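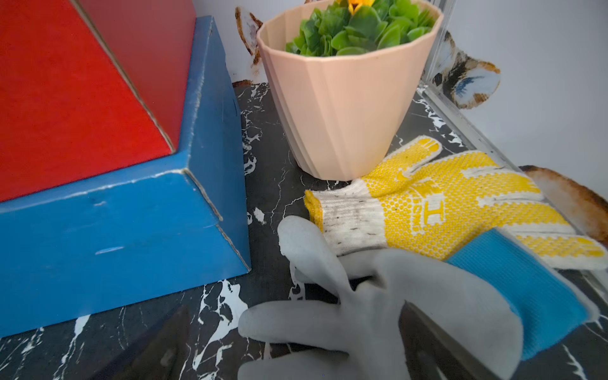
The Moltden Recipe Sweepstakes was a promotional giveaway run by Moltden, a maker of slow cookers and other countertop appliances. It is remembered mainly among hobby entrants, known as sweepers, for a dispute over how its winners were picked. The company described it as a random drawing open to anyone with a favorite recipe. Whether that description fit all of the rounds has never been settled.

Background

Moltden had advertised mostly through printed coupons before it turned to online giveaways. According to Harvey Carrier, then its marketing manager, the aim was "to get people talking about supper." The official rules, which ran to several screens of small type, suggest a more ordinary aim. Entrants had to give an email address and agree to receive offers from Moltden and from Sutherland, the agency that handled the entries.

The first round opened in February with 4 slow cookers as prizes. Later rounds added a grand prize, described in advertising as a "dream kitchen." The rules defined this as a set of Moltden appliances plus a gift card, with installation, taxes and delivery left to the winner. No picture of a finished dream kitchen was ever published by the company.

Entry and drawing

People entered by leaving a comment with the name of a dish and sharing the post. A mail-in entry was also allowed, as is common in American sweepstakes, where asking for a purchase can turn a giveaway into an illegal lottery. The mailing address was given only near the bottom of the rules. Entries were limited to one per household, though it is unclear how this was checked — two people with the same last name and street address were both listed as runners-up in the second round.

Each winner had 2 days to answer a notice sent by email. Several entrants said that the notice landed in their junk folders and that the prize had gone to someone else by the time they saw it. Sutherland replied that the deadline was in the rules. It was, but most sweepstakes of the period gave people longer.
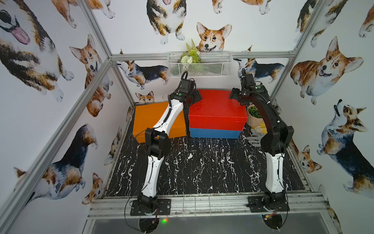
The 2018 dispute

In November 2018 the newsletter Zimmont printed a long piece by Solange Hiebert, who had gone through the public comments for the latest round. She reported that 25 of the 50 listed winners had named a dish from Moltden's own cookbook. Hiebert argued that a blind draw was unlikely to produce such a list and that someone had favored comments useful to the brand.

Her case has weak spots. She did not know how many entrants overall had named cookbook dishes, and the cookbook included plain choices such as chili and pot roast, which many people would name anyway. Mostafa Younis, a statistics teacher who wrote to the newsletter afterward, said the figures proved nothing without that total. Moltden could have answered the question by releasing the entry list and chose to keep it private.

Carrier called the charge "silly" and said an outside judge had overseen the drawing. The judge was later named as Paavo Oksanen, who had done earlier work for Sutherland. Nothing in the rules forbade this, and there is no evidence that he acted improperly. The word "independent" was dropped from the rules of the next round.

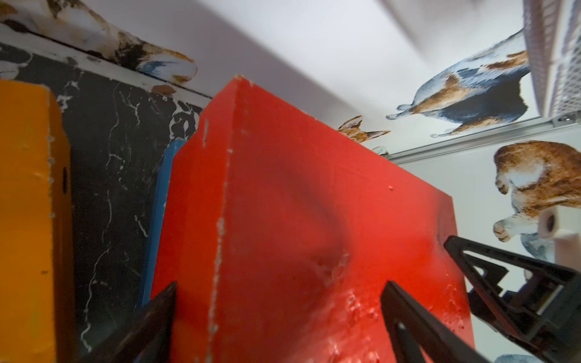
Later rounds

Moltden moved the giveaway to a form on its own site, where entries could no longer be seen by the public. The company presented the change as a privacy measure. Sweepers were mostly unconvinced, and a few listing sites, Sukton among them, stopped carrying the contest.

Claims that the giveaway raised sales come only from Moltden and have not been backed by published figures. Mackenzie Chan, who reviewed several appliance promotions for Sukton, wrote that the prizes seem to have been delivered and that the slow cookers were "fine." The last known round closed without a public list of winners, although the rules promised one to anybody who mailed in a stamped envelope.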